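Clollonby workshop, notebook 5
May, started 10.15
Subject: small plastic waste at the bench, bin and sorting

Carrying on from the last entry. The problem is still that one bin takes everything and the bag goes out as general waste. Plolleo, who collect from us, will take clean bottles and clean film as separate streams, but they won't take a mixed bag and they charge the full general rate for it. Senad wants a rule that people can follow without reading a sheet. I want to know first what the rule costs in bin volume.

Material for today: drinks bottles and outer packets, the two things that turn up in the bin most often after paper towel. Bin is the small white one with the push tab on the lid, placed on the table so that it can be reached without bending. It goes back on the floor when we have finished.

Weighing

Scale is the Trodamel bench unit, zeroed before each load. Last bag from the bench bin came to 129 g with towel removed. Most of that is bottles. Film weighs next to nothing but springs back when pushed down, so it fills the bin long before it shows on the scale. Weight is therefore a poor guide to when the bag needs changing. Fill height is better. Will rule a pencil line on a card and hold it against the bag instead of weighing every time.

Also noted that a bottle put in with the cap on holds its air and takes up its full volume whatever is piled on it. With the cap off, pressed flat, cap back on, it stays flat. Tried with 3 bottles, same result with each. The ribbed type folds along the ribs and needs little force. A smooth-walled one from Rocío's bag took both hands and opened out again by a small amount before the cap was on.

Labels

Plolleo's leaflet says sleeves may stay on if they are plastic, and paper may stay on if it is small. Not clear what small means. Have asked. Until they answer, anything that peels off in one go comes off and the rest stays. Loose paper tags go in the paper box.

Packets: the printed film ones are all right if dry and empty. Printing doesn't matter according to the leaflet. Anything with a foil layer is out. Crumple test as follows: squeeze in the fist and let go. If it stays as a ball, treat it as foil-lined. If it opens up, treat it as film. This is rough but it agrees with the leaflet for everything we have tried.

Bottle and packet on the table, bin to the left.
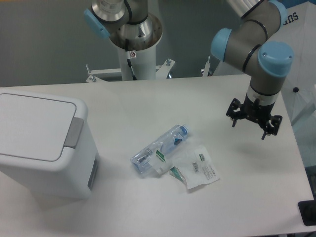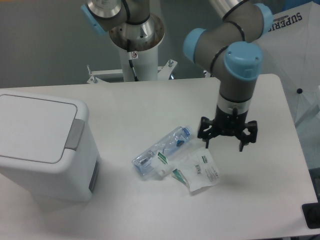

Lid opening

Measured the opening with a rule. A bottle goes through end-on without trouble. Sideways it doesn't go, and the lid then sits half up with the bottle across it, which is how we find it most mornings. A flattened bottle goes through either way. A crumpled packet goes through but tends to catch on the inside edge of the lid when the bag underneath is nearly full, and comes back up when the lid is next opened.

Fixed the bag overhang while I was there. The liners from Blomqvist are a size too large for this bin and the surplus gets trapped under the lid, so it doesn't close flush. Folded the surplus outwards and down and put a band round it below the rim. Closes properly now. Ask for the next size down when the present roll is finished. There is most of a roll left.

Order of loading

Ran 2 fills with the same material each time.

Fill A, as it comes: bottles whole, packets loose, no order. Line on the card reached with roughly half the material still on the table.

Fill B: bottles flattened and capped, packets folded in three and put inside one larger packet. All material in, space left above the line.

The larger packet used as a holder does most of the work with the film. Without it the folded ones open again within a minute or so of being let go. Tape would also do it but Plolleo don't want tape in the film.

Senad pointed out that fill B took a good deal longer, and he is right. I didn't time it. Flattening is quick. Folding film is slow and I don't expect anyone to do it during a working day. Proposal is to flatten bottles at the bin and leave the film to be pushed into a holder packet unfolded, then see how far that gets us. That will be fill C.

Rocío's comments, written down as given: the bin should stay one bin, because two at this bench will end up with the same mixture in both. She would rather hang a bag on the end of the table for film and keep the bin for bottles, with towel going to the big bin by the door. I have no objection to that, apart from the bag getting in the way of the stool. Could go on the wall side. Hook needed. There may be one in the drawer under the vice, otherwise buy.

Smell: none from film. Bottles that have held anything other than water need a rinse or the bag has to go out the same day. The sink is at the far end and people won't walk to it. Suggest water bottles only in the bench bin, and anything sticky is carried to the sink by whoever drank it.

Cleaning

Wiped the inside of the bin with a damp cloth and detergent. The slot low on the outside collects dust and the cloth doesn't reach into it. Used a cotton bud. Lid lifts off for washing but the tab has to be pushed fully home when refitting or it sticks halfway. Left the lid to dry upside down on a towel.

Table wiped down after. One faint ring left near the middle, came off with the second pass.

To do
Fill C, film unfolded in a holder packet, same card and line
Answer from Plolleo on paper labels
Hook for the wall side (look in the drawer first)
Smaller liners when the roll is done
Short notice for the bin, one line, Senad to write it
Put the scale back on the shelf, feet wound in

Stopped 12.40. Film kept in a labelled box under the bench for fill C, please don't throw it out.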